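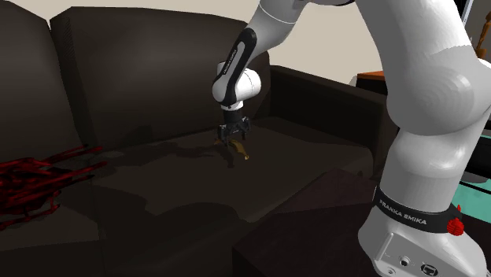

Zustero Soft-Surface Guard, revision 2

An add-on for anyone whose simulated arm has to pick things up off furniture. It sits between your grasp planner and the Alto simulator, and it exists on account of what revision 1 did to a sofa cushion.

What went wrong

Revision 1 treated seat cushions as tabletops. A tabletop stays where it is. Ours, on paper, did too, right up to the moment the fingers closed on a banana and kept going down. The contact solver objected, the arm was flung back at full joint speed, and the banana left the living room by way of the wall. We logged 1508 grasps before pulling the release, and 82 ended this way. The log listed 46 of those as successful, on the grounds that the banana was no longer on the sofa.

Customers running the same plans on real arms would have been less amused. If you still have revision 1 installed, take it out before you do anything else.

What's changed

Cushions now have their own contact depth, set per object
Downward travel stops at the first finger contact – any finger, either side
A joint speed cap trips the run and keeps it tripped until you clear it by hand
Success requires the object to be in the gripper

Works with

Franka Emika arm models with a two-finger gripper. Kırmızıgül room sets load without changes. Tesance room sets need their cushions tagged first, a dull job.

Limits

The guard is not a safety device and does not replace an emergency stop. Throw pillows are still treated as solid. We know.

Part no. 438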